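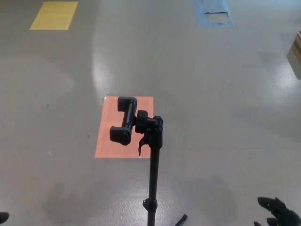 Colored paper taped flat to a glossy gray floor, with a light stand and phone holder over the pink sheet.

Taping Paper to a Smooth Floor and Getting It Off Again

Paper rectangles are a cheap way to mark spots on a floor. They work for stepping games, for planning where furniture will go, for marking where people should stand, and for giving a light stand or a music stand a fixed place to return to. On a smooth, shiny floor they need a little care, both when they go down and when they come up.

Choosing the paper

Construction paper is easy to find and shows up well on gray, but it is soft and tears along any crease. Poster paper is stronger. Thin card is stronger still, though the corners lift sooner because the sheet wants to spring back to flat or curl with the weather. Avoid crepe paper and tissue paper completely. Their color runs with the smallest drop of water and can stain a floor finish.

Some colored sheets are white inside with a thin colored face. When one of these rips, the face peels away and leaves a white patch, like the one in the middle of the pale blue sheet in the photo. Paper that is dyed all the way through hides wear better.

Before you tape

Sweep first, then wipe the area with a damp cloth and a drop of dish soap. Go over it again with plain water and let it dry for 30 minutes. Tape does not hold on dust, and it holds even less on floor polish. If the floor was polished recently, wait a few days.

Test your tape in a corner where it won't be noticed. Leave it overnight and pull it up in the morning. If it takes the shine with it, use a different tape.

Painter's tape is the safest choice for a week or two. The Lamusetti low-tack roll, 75 feet long, is the one we buy. Clear packing tape holds longer but leaves glue. Duct tape should stay in the drawer.

Laying the sheets

Put all the sheets down loose before you tape any of them. Walk between them a few times and move them until the spacing suits you. If you want them straight, line up the long edges with a wall, using a yardstick or a length of string. For a game or a quick layout a slight tilt does no harm.

Tape all 4 edges, the whole length of each one. Tape on the corners alone leaves open sides that catch a shoe or a broom. Lay each strip half on the paper and half on the floor, and press from the middle toward the ends with the edge of a plastic card. Do not stretch the tape as you lay it. Stretched tape pulls back and wrinkles the paper.

For sheets that will be walked on, cover the whole face with clear contact film cut an inch larger than the paper on every side. The film keeps off scuffs and makes the sheet easy to wipe. It is also slippery under socks, so keep it to areas where people wear shoes.

Standing a tripod or light stand near the sheets

Spread the legs fully before you let go of the pole. A stand with its legs half open takes less room and falls over much more easily. Tighten the collar knob until it is snug, and stop there. The plastic threads on light stands strip quickly.

Check the rubber feet. Dirt caught under a foot will scratch a glossy finish when the stand is moved. Wipe the feet whenever you wipe the floor, and replace any that have worn through. Evex sells push-on caps in several sizes, and chair tips from a hardware store will often fit.

Lift a stand to move it. A foot dragged over taped paper will catch the edge and start a tear.

If you use a phone holder on the stand, tighten the swivel before you put the phone in, and tip the clamp by hand to see if it slips. The weight should sit over the center of the legs. For extra steadiness, hang a small bag of rice or sand low on the pole, or lay it across one leg.

Mark the place of each foot with a small square of tape. You can then put the stand away at night and set it back in the same position.

Fixing a tear

A small rip can be closed with clear tape, pressed down flat. Trim loose bits with scissors first. If the colored face is gone, cut a patch from the same paper, a little larger than the bare spot, and glue it on with a glue stick. Liquid glue soaks through and sticks the sheet to the floor.

A sheet torn across the middle is not worth saving. Take it up and lay a new one.

Taking the sheets up

Pull tape slowly and low, folded back over itself. Pulling straight up is what splits the paper and leaves strips behind. If the tape will not start, warm one end with a hair dryer on low for a few seconds, then lift it with a plastic card. Never use a knife or a metal scraper on a glossy floor.

Do the job in the evening if the floor gets direct sun. Tape that has baked since noon is gummy and leaves more behind.

For paper stuck down by old glue, lay a damp cloth over it for ten minutes and rub it off with your fingers. Use plain water on colored paper, and do not leave the cloth on any longer or the dye may transfer.

For tape residue, put a little cooking oil on a paper towel, rub in small circles, and wash the spot with dish soap right away. Oil left on a smooth floor is a slipping hazard. Corora citrus cleaner also takes off residue, but it dulled the finish on our hallway when we left it too long. Check what your floor maker allows before trying it on a sealed or waxed surface.

Storing leftovers

Keep unused sheets flat in a folder or between two pieces of cardboard. Rolled paper fights the tape when you lay it. Store it away from windows, as blue and pink fade first in our house, and keep tape rolls in a closed bag so the sides don't pick up lint.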